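Ticket: Pose jumps on partly hidden blocks, planner aborts push
Project: Jirkis tabletop bench, Lermont
Component: perception / block tracker
Opened: July 27, 2020
Status: fix merged, waiting on release

Since the last tracker update the push planner on the bench at Lermont drops goals in the middle of a run. The operator log shows "target pose stale" and the arm holds where it is. It happens most often when the tool comes between the camera and a block. A restart of the planner clears it until the next time.

Steps to reproduce:
Start the tracker and planner with the default bench config.
Put the blocks on the board, with at least one near the far edge on the left.
Send a goal that brings the rod down over the left side.
Watch the pose topic for the block behind the rod.

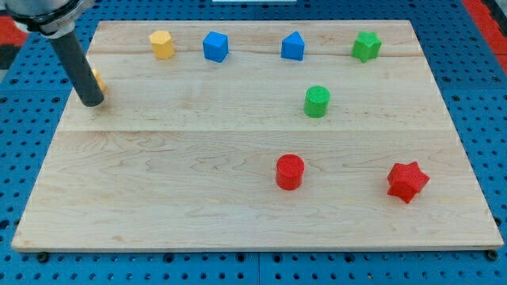
With the old tracker build the covered block kept its last pose until it came back into view. The new build matches by color first and shape second. When one yellow block is mostly hidden, the sliver that remains fails the shape test, and the tracker gives its ID to the other yellow block. The pose then jumps across the board in a single update and the planner rejects it.

Things tried:
Lowered the shape threshold. Fewer drops, but the green star and the green cylinder started to swap IDs. Put it back.
Raised the stale timeout from 2 seconds to 5. The abort came later and the jump was still there.
Ran the Potgieter recording through both builds offline. Old build: no swaps. New build: swaps in 60 frames, all of them with the rod over a block.
Checked the clock offset between camera and arm. Normal.

Cause: the occlusion mask from the arm model is computed but never passed to the matcher. The argument was lost when the Ulley branch was merged, and the default is an empty mask.

Fix: pass the mask through, and freeze the ID and pose of any block whose expected outline is over 60 percent covered by it. Added a unit test that fails if the mask is empty while the arm is in view.

Workaround until the release: set match_mode to "legacy" in the tracker config and restart the tracker node. The planner can stay up.

Still open: the freeze has no upper time limit. If a block gets pushed while it is hidden, the tracker will report the old pose until the rod moves away. Moved to a separate ticket, target September.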